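FOR IMMEDIATE RELEASE

Gargate Games Opens May Preorders for Plundura, a Smuggling Game for 2 Players

Hi, I'm Siobhán Kinsella. I design games, I run Gargate Games out of my spare bedroom, and I also write the press releases, so you're stuck with me for the next couple of minutes. I have news! Plundura, the card and tile game I've been dragging to every game night in town, is finished and going up for preorder in May.

Plundura is set in the river port of Laron in the year 2230. One player is the smuggler, trying to get stolen cargo off the docks before the tide turns. The other is the harbor inspector, a very tired woman named Nyitrai who has seen every trick there is (she's my favorite, and yes, I play her whenever I can get away with it). Both players build the port as they go, laying tiles face up, and the smuggler slides cargo cards face down underneath them. Some of those cards are contraband. A lot of them are fish.

The inspector gets a limited number of searches. Search a dock full of fish and the merchants complain, which costs you influence. Leave a dock alone too long and the boat is gone. I love the moment when somebody taps a tile, stares at the other player, takes their finger off and taps a different one. My sister did that to me for most of an evening and then picked the right dock anyway.

The box has 52 cards and 26 tiles, plus a rulebook I rewrote more times than I want to admit. A game takes about half an hour once you know it. The first one runs longer, mainly thanks to the tide rules, which now have their own page with a worked turn on it. There's no app and no board to unfold, so it fits fine on a small table.
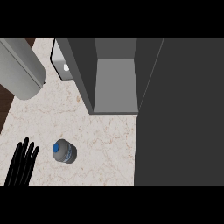 I should mention the solo mode too, as people keep asking for it. You play the smuggler and Nyitrai runs off a little deck of her own, made by setting aside some of the regular cards at the start. She's mean. I lost to her four times running while I was writing the rules, and I knew what was in the deck. If you'd like her a bit gentler, take the two storm cards out before you shuffle.

Preorders go through the Gargate website, and everyone who orders in the first week gets the alternate Nyitrai card, the one where she's finally sitting down. Stores that want demo copies can write to me through the contact page, same for reviewers and podcasters. I answer mail on Friday mornings, so if it's quiet before then, hang on, I'll get to you.

Press contact: Siobhán Kinsella, Gargate Games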